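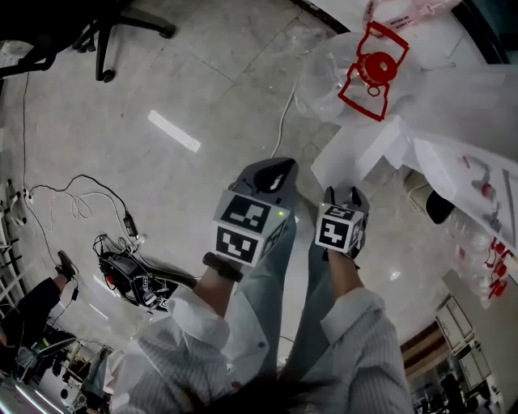

Derside opens hand-held teaching program for robot arms to outside shops

2022-07-06

Derside, which builds small automation cells for parts packers, said Wednesday that it will open its hand-held teaching program to outside customers this month. Until now the program ran only in the company's own workshop and at one pilot site, the packing plant run by Gristar.

The program lets a worker show a task to a robot without the robot being there. The worker uses a gripper made to be carried and worked by hand, with two fingers that close on a part. Printed black-and-white squares on the white blocks of the fingers let software work out how far apart they are and which way they point. The recorded motion is then used to train an arm fitted with matching fingers.

Derside has used remote control for the same purpose in the past and will keep it for some jobs. In that setup an operator moves a pair of levers at a desk and an arm across the room follows. Meifang Ren, who runs the teaching group, said the hand-held method was quicker for tasks that involve picking up, turning and setting down light parts.

"With the levers, a new person spends the first day learning the levers," Ren said. "With the gripper they start on the part the same morning. They already know how to pick up a bag. What they have to learn is to go a little slower and keep the fingers where they can be tracked."

The pilot at Gristar began in April. Workers there recorded 2,172 demonstrations of three tasks: moving bagged plastic parts from a table to a bin, turning a bag so the label faces up, and placing a bare part in a fixture. Of those, 531 were thrown out. Ren said most of the rejected recordings had lost track of one finger, often when a sleeve or the other hand passed in front of a marker. A smaller number were dropped after a cable came loose partway through.

The company has changed its instructions since then. Demonstrators are now told to roll up loose sleeves, check the finger markers before each set, and open and close the gripper fully once at the start of every recording. A set runs 60 minutes, followed by a break. Gristar asked for the limit after workers on the first shifts complained of sore wrists.

Yến Ngô, a line lead at Gristar, took part in the pilot and later trained other workers on the floor. She said the bagged parts were harder than expected.

"A bag slides, and it folds over when you grab it in the middle," Ngô said. "We all had our own way of doing it. One of us pinched the corner, another one went for the part inside. They asked us to pick one way and stick with it for the whole set."

Derside said mixed methods had been a problem in the early training runs. An arm trained on recordings from several people would sometimes start toward the corner of a bag and then shift toward the middle, missing both. Results improved once each task was recorded with a single agreed grip. The company did not give a success rate for the finished cells and said it would publish one after a longer trial.

The placing task did not go as well. Putting a bare part into a fixture calls for a light push at the end, and the hand-held gripper records position but no force. Derside has gone back to remote control for that task, using levers that push back against the operator's hand when the arm meets resistance. Ren said she did not expect the hand-held gripper to replace the levers for close-fitting work this year.

Outside customers can take the program in two forms. They may send staff to the Derside workshop for training and recording, or rent a kit and record on their own floor. The kit has two grippers, chargers, spare finger markers and a laptop with the recording software. Recordings are sent to Derside for checking, and the customer gets back a list of any that have to be done over.

Ansari, a maker of molded housings, has signed up for the first rental. It plans to record at its own benches and will supply its own sample parts. Harkurel, which supplies the fingers for both the hand-held gripper and the arm, will make replacement sets available directly to kit renters. The fingers wear at the tips and need to be swapped before the grip starts to change, Ren said.

Derside will hold training days for new demonstrators at the workshop through the end of the summer. No experience with robots is required. Each group is limited to six people, and customers are asked to send workers who already handle the parts in question.

Gristar said it will keep its two bag-handling cells running and has asked for a third. Workers who recorded during the pilot were paid at their usual rate, and Ngô said several have asked to do it again when the next task is chosen.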